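Quick one tonight, dinner's on the stove. Finally sorted the clamp drawer – well, half of it. The big black C-clamp stays. I've had it since Stodwood and the screw still turns fine, just wants a drop of oil now and agian. 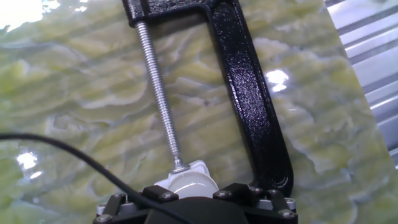 Plastic is the tricky bit. Go easy, quarter turns, stop when it quits sliding. Murdo cranks everything down like it's oak and then wonders about the cracks. Glue says 15 minutes, I give it an hour. Spring clamps next, maybe in February.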